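Community Events Board > Food and Fundraising

Topic: Dessert night ticket price, 15 or 35?

brudell_baker
29 January 2023

We're putting on a dessert night at Trolelham Hall in October to raise money for the Skurnholm food pantry. The goal is $2000. Five home bakers have said they'll bring things, Pinto is giving us coffee at cost, and a local trio will play for free. What I can't settle is the ticket price. Half of us want $15 at the door with everything included. The other half want $35 with a sit-down plated dessert and a short talk from the pantry.

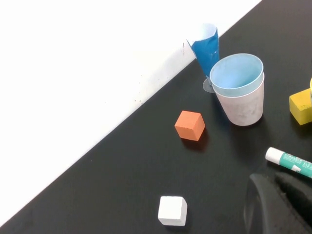
The hall rent is fixed either way and has to be paid by the end of summer. We'd need to rent plates for the sit-down version. Has anyone here run both kinds?

oatmilk_and_ladders
Go with 15. People bring their kids at that price and they buy raffle tickets once they're in. At 35 you get couples who already give to the pantry anyway.

quietfork
I disagree with the post above. We did a cheap door price in Brudell three years running and the room was packed every time. After rent and supplies we cleared very little. A smaller crowd paying more is less work and less food to make. Your bakers will thank you.

oatmilk_and_ladders
You had a bad rent deal though. I remember that thread. Trolelham charges a lot less than Brudell does.

quietfork
It does charge less. You still have to feed everyone who walks in.

tallow77
Whichever price you pick, sell ahead of time. Door sales are a guess, and bakers need a number a week out. We lost a whole tray of lemon bars one year when it rained and half the people stayed home.

Also get your allergy cards written before the night. Ask every baker for a full ingredient list, including what they greased the pan with. Put nuts on a separate table with separate tongs.
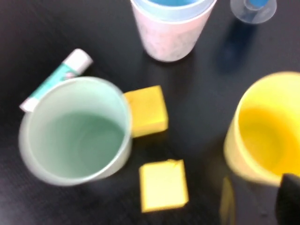 Do you need a permit to serve home-baked food at a fundraiser?
It depends on your county, so call the health department and ask about temporary food events. Ours wanted a form and a small fee, and they would not allow cream fillings without a fridge on site.

brudell_baker
Thanks, I hadn't thought about the cream fillings. Two of the five were planning eclairs. The hall has a fridge but I don't think it's big enough. I'll go and measure the shelves.

mapleroute
Why not do both? Sell regular tickets at 15 and hold back a few tables at 35 with table service. Same food, same music. The people at the tables hear the talk first and get their coffee brought to them.

quietfork
Two tiers at a charity event can rub people the wrong way. I've seen complaints about it.

mapleroute
We did it last October and had 3 complaints, all of them about parking.

brudell_baker
I like the two-price idea and I'll bring it to the group. The talk would have to be for the whole room, because the pantry asked for that when we first called them.

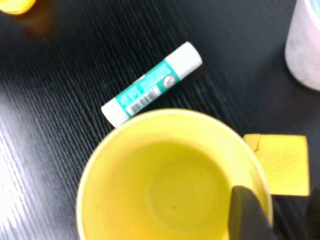 On the music, the trio wants to play two sets with a break in between, so the talk would go in the break. The raffle can be drawn right after the second set. That leaves the last half hour for cleanup, and the hall locks up at ten. I'll post the final price once we've voted.

tallow77
Ask the hall if cleanup time counts toward your rental. At Trolelham it used to be extra.

brudell_baker
Will do. I'm calling them tomorrow about the fridge anyway.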